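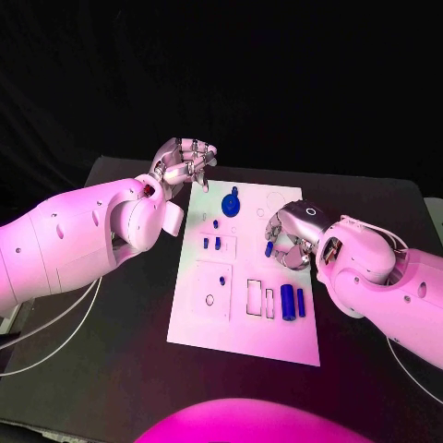

Sep 9, 2023

Rain and soup

Well, the rain finally found Jildale, and I sat at the kitchen window with my tea far longer than I meant to. The beans have had such a thirsty summer! Joana came by with two jars of her plum jam and stayed for lunch, which made me so happy.
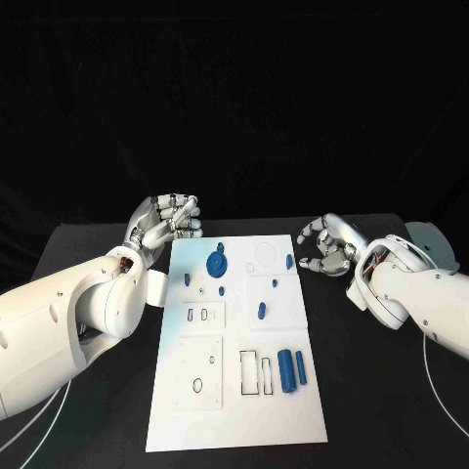 White board on the dark table

We made Mother's squash soup (too much nutmeg, my fault) and talked about Leonor's move, and whether the old piano will ever fit up those stairs. It weighs nearly as much as my car, I'm sure of it.

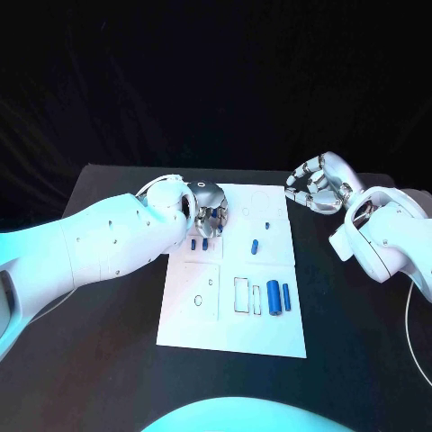

Silver hand, something small and blue

Then a long letter from Akua, four pages, all about the new baby. She hopes to visit in February, and I've already started fussing 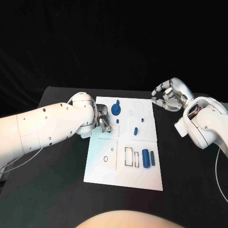 over which quilt to put on the guest bed. The yellow one, I think, if I can get that jam stain out tomorrow.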